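Is a paid playlist pitch worth it for a first house single?

Last updated: Mon 7 August

I've got a debut single coming out in September, four-on-the-floor with a vocal chop I'm pretty happy with. A service called Rallell says it will pitch the track to 39 playlists. Their sales page quotes an act with 2,879 streams in the first week. Does anyone believe this stuff? I'd like to hear from people who paid. – Revathi Fernandes

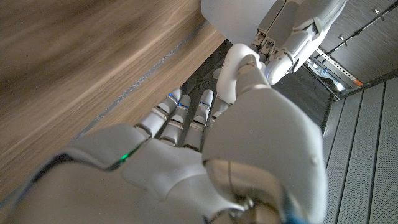 White robotic hand, green light on.

Answer 1

I paid. My track Olholm got 991 streams and 2 saves. Draw your own conclusions. When I asked which playlists it went on, they sent me a list with half the names missing and said the rest were "partner curators." I don't know what a partner curator is and I doubt they do.
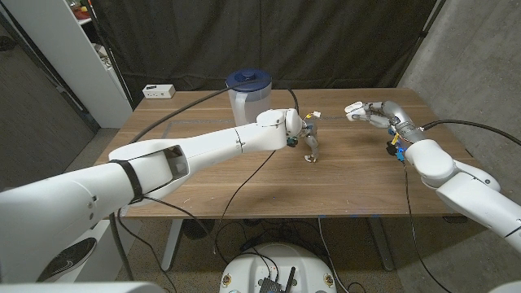 Answer 2

Streams are the wrong number to look at anyway. Ask for saves, and ask what listeners did next. If a service won't share that, assume it's bad. Also read your distributor's terms before you sign. Landora pulled a friend's EP over suspicious plays, and she had to fight for weeks to get it back up. The promo company stopped answering her emails.

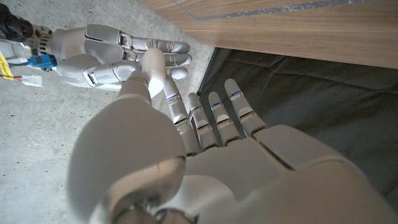
Your intro matters more than any pitch. Most first house singles I get sent run a full minute of kick and hat before anything happens, and then the artist blames the algorithm. Play it to someone who owes you nothing. Watch their hands: fingers up and a little spread, like the white robot hand in the photo, doesn't mean they're feeling the drop. Tapping might. Then cut a short radio edit and keep the long one for DJs. – Anitha Amin

Answer 3

disagree with the above, long intros are fine, its club music

I'd send it to small labels first. Kandasamy still listens to demos, or says so. Put a private link in the email and no attachments.
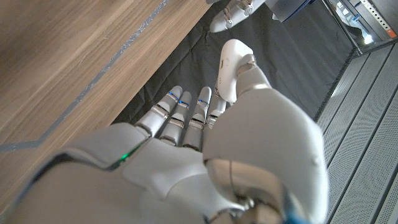 And don't chase them every two days. If you hear nothing after a month, put it out yourself and spend the money on a decent master.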